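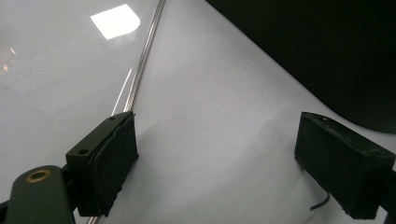

Drania refinishes old countertops, tubs and shop counters. Been doing it since a very cold December when Brahim Ghoneim quit his job hanging drywall and borrowed a spray gun. Most folks who call us have a kitchen they like fine except for the tops. Burn marks, a chip by the sink, a color somebody picked years ago and everyone has hated since. What they ask for is nearly always the same – pale, white going to gray, smooth, no pattern, like the surface in the photo. We do colors too. Dark green is coming back, slowly.

Share this page (14)

Who we are

Small shop. Brahim does the estimates and most of the spraying. Crisanto Maglaya does repairs, so chips, cracks, old caulk, the seam by the stove that opened up. He came over from boat work and is very picky, which is good for you and slow for the schedule. We have 3 vans. One of them says Flusto on the side, that was our name for the first couple years. Same people, same phone. We keep meaning to get it repainted.

What we do

Kitchen counters, bath vanities, tubs, tile walls, store counters. Rentals between tenants, lots of those. Floors no. Outdoor stuff no, it doesn't hold up the way we'd want. Cabinets sometimes, ask first.

How a job goes

You send pictures. We give you a rough price, then come measure and give you the real one. The real one doesn't move unless we find rot under the sink, and we'll show you the rot before we do anything about it.

First day is cleaning, sanding and repairs. Second day we mask everything and spray. It smells. We run a fan out the window but it still smells, so plan on pets and kids being someplace else that night. After that you leave it alone. No dishes, no coffee maker, no leaning on it with a belt buckle. Three days for light use, a full week before you slide anything heavy accross it.

We start at 8 in the morning. If that's bad for your building tell us when you book, not when we're in the elevator with the compressor.

Prices

Smallest job we take is $632. A single bath vanity usually lands there. An average kitchen starts at $800 and goes up with length, corners and how much fixing it needs. Half when we start and half when your happy with it. Check or card.

The Naseri building

People ask about this one. Our biggest job so far – every kitchen in the place, one floor at a time, tenants still living there. Took all winter. We learned a lot about elevators and a lot about parking. The manager still sends us work and will talk to you if you want a reference, just ask Brahim for the number.

The guarantee

Five years on peeling. Doesn't cover knife cuts or hot pans set right on the finish. Use a board, use a trivet. For small nicks we leave a touch-up bottle with your color written on the cap. Lost it? Call, we keep the mix on file.

Where to find us

The shop is on Brukent Street, behind the tire place, gray door. Sample boards are up front, come by and put your hands on them. Mornings are best. Afternoons we're mostly out on jobs, so call first or you'll be knocking for a while.

2 comments

Last updated: December

Drania Refinishing, Brukent Street | Contact | © Drania, all rights reserved | Back to top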